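Workshop notebook, wheel trim bench
26/06/2022
Entry by Jui-lin Au. Corrections in the margin, please, in something other than green pencil (Tapio).

Picked up where Nidia left off with the plastic wheel covers. Her last note on the subject reads, in full, "clips again," so I have had to reconstruct the rest from the state of the bench.

The stock came as one lot of 157 from the Norkov clearance, stacked face to face in cartons made for something else. Whoever packed them believed that a wheel cover is a kind of plate. Stack them like plates and the hub of one sits on the spokes of the next, and after a summer in a warehouse you get a dull ring on every face. It mostly polishes out. I say mostly with the Aklow order in mind, where I promised Efraín it would all polish out, and he has my promise taped to the inside of the cupboard door.

Morning: sorting. Three piles. Good, good from a moving car, and Rosaura. The Rosaura pile is for anything needing a decision, and it is called that for the obvious reason. By lunch it was the tallest and she had started walking the long way round to the kettle.

Main problem is still the retaining clips. The ribs along the inside of the rim are fine, I haven't found a broken one yet. The clips between them are another matter. They're molded in one piece with the cover, so when one snaps you can't order it, you can only feel bad about it. Nidia's idea was to glue in a clip cut from a donor. She did 2 that way before she went on leave. I pressed both onto the test rim today. One held. The other let go with a crack that brought Tapio in from the yard, and he picked the clip up off the floor and asked whether it was supposed to do that. Entered as: no.

Looked at the failed joint under the lamp. Glue had skinned over before the parts met, so the bond was shiny on one side and bare on the other. She was probably working near the open door. Next attempt: door shut, both faces roughed with the coarse paper, clamp overnight, and no lifting the clamp at teatime to see how it's getting on. That last one is for me.

Inspection goes better from underneath. I spent a year looking down at these things on a table, turning them over, looking, turning them back, and losing my place. With the cover held up overhead and the inner face toward you, the whole ring of clips is in view at once and a missing one shows up like a missing tooth. It also shows warp, which the table hides by being flat and agreeable.

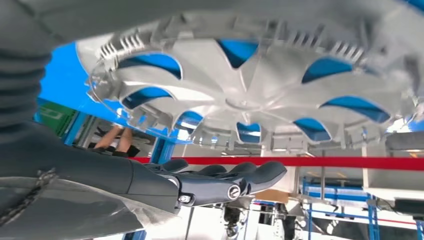

Silver-white cover from below, inner face. Clips and ribs at the rim, hub boss, eight openings between the spokes.

Points on the pattern, before I forget them. The openings are curved, so the cover has a direction, like a turbine, and a left-hand wheel will look as if it's going backward unless the maker did a mirrored version. This maker did not. Customers notice this perhaps once in ten years and then can't stop noticing. If anyone phones about it, the line is that it's a period feature.

The crescents are a pain to clean. The inside corners collect brake dust and whatever the last owner thought was wax. Cotton swabs shed. Toothbrush too fat. What works is one of the wooden coffee stirrers from the Ginura canteen, cut at a slant, with a scrap of damp cloth over the end. We are now low on coffee stirrers. Efraín wants it minuted that he drinks his coffee stirred with a screwdriver and that it's a flathead.

Washing: warm water and dish soap, soft cloth, rinse, stand on edge. Do not lay flat to dry or the water sits behind the rim and drips on the label you've just written. I tried the stronger cleaner on one cover from the third pile and it took the shine off a patch near the hub, so the stronger cleaner has gone back under the sink with a note on it. The note is polite.

Warp: laid six suspects on the glass. Four rocked. Tapio's method is a tray of hot water and a weight, and it did bring two of them down nearly level, though one came out with a faint print of the weight, including the part that says how heavy it is. Will try a board between next time. The other two I'm calling garden ornaments.

Boxes. Rosaura has ordered new cartons from Ríos with a divider for each cover, code 212 in their list. One cover per slot, on edge, face toward the printed side, sheet of tissue between. I asked if we could reuse the old cartons for donors and rejects and she said yes, in the voice that means until September.

Argument at the end of the day over whether to sell singles. Efraín says people only ever lose one, usually on a speed bump, so singles are the whole business. Rosaura says a set of four fetches more than four singles and takes one trip to the post. Both true. I suggested we sell sets of three to people who still have one, and was asked to go and sweep.

Swept. Found the clip from Nidia's good repair. So that one didn't hold either, it just took its time about it and was quieter. Struck out "one held" in my head but left it above, as this is supposed to be a record.

To do
- rough and reglue both, door shut
- ask Nidia which glue, the tube on the bench has no label left
- board for the hot tray
- stirrers
- Rosaura pile: 8 left undecided, she took the rest home in the van and hasn't said why
- take my promise down from Efraín's cupboard when he's at lunch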